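Can a Robot Do Your Chores Yet?

Short answer: no. Put your shoes away.

Longer answer: sort of, slowly, and only if you don't mind waiting until bedtime for one folded towel.

Machines are already very good at some jobs. A dishwasher washes dishes. A robot vacuum can clean a whole floor, as long as it doesn't meet a sock. What these jobs have in common is that the machine does the same thing over and over, and the world mostly stays out of its way.

Now think about picking up paper. A wooden block is easy for a robot, because a block keeps its shape. Paper bends, and it wrinkles. It sticks to the sheet under it, so you grab one and get two. Cloth is even worse. Engineers call these things "deformable," a fancy word for "won't hold still and behave." 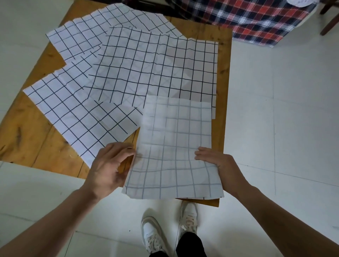 Your hands handle all this without asking you first. Your fingertips feel when a page starts to slip, and you squeeze a tiny bit harder. Your eyes spot the edge of the top sheet even when it looks just like the one below. You have been practicing since you were a baby, mostly on things you weren't supposed to touch.

Robots have to practice too. Florencia Saavedra works at a company called Lastlow, where she teaches a robot arm to straighten piles of paper. Last June it tried 1293 times. It got the pile neat 267 times. "The rest of the time it was very confident," she says.

One way to teach a robot is to let it learn from people. A person does the chore while a camera records what their hands are doing, and a computer studies the recordings, looking for patterns. It may need to see the same dull job 555 times before it gets the idea. (Your parents may say they know the feeling.)

What about shops and factories? Robots there can lift heavy boxes and carry them down the aisle all night. Ask one to straighten a messy shelf of T-shirts, though, and you'll probably want to send a person along behind it.

Try this at home: put on thick oven mitts, close one eye and fold a sheet of newspaper in half. Then pick up just one page from a stack.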